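I gave up on meal kits in March, and people keep asking me to explain myself, so I'm putting it here and then I'm done with the subject.

The pitch from Plondley was that I would save money, waste less food and learn to cook. I was suspicious of all three and signed up anyway, mostly to stop Sayaka from forwarding me the discount code. I kept every receipt for 16 weeks. The total came to $1,297. For the same stretch the year before, buying groceries like a regular person, I had spent $1,121, and that included paper towels and cat food.

"But you're paying for convenience," says Shota Kubo, who has been a subscriber since they started and defends them like a cousin. Fine. Tell me what was convenient. I still chopped the onion. I still washed the pan. The card said 25 minutes and I never once got under 40, and I don't think I'm slow with a knife. My guess is that whoever times these recipes starts the clock after everything is peeled.

Then there's the waste. One tablespoon of soy sauce in its own packet. Two scallions in a bag, inside another bag. Plondley says on the box that it can all be recycled, but my city won't take the ice packs, and I had a freezer drawer full of them by the end.

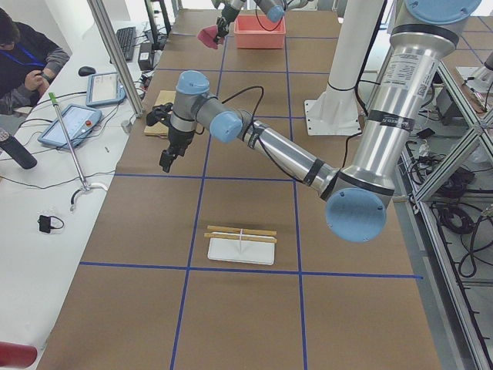
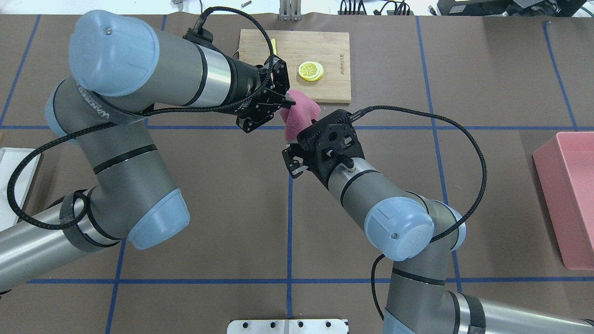 Brown paper and blue tape on the work surface.

Did I learn to cook? I learned to follow a card. Take the card away and I was right back to eggs. Sayaka Ueda learned more from one stained church cookbook than I did from a whole winter of glossy photos, and her cookbook cost her nothing.

I tried Potska too, for two weeks, to be fair. Smaller boxes, same scallions. The chicken was better. The cancellation page was worse — four screens of "are you sure" and then an email asking if I was sure.

Someone will comment that their family loves it and they've never eaten so well. I believe you. I'd still like to see your receipts. People are bad at remembering what they spent on food, me included, and I only know my number because I wrote it down.

What I do now is buy a chicken, rice and whatever vegetable is cheap, and eat that until I'm sick of it.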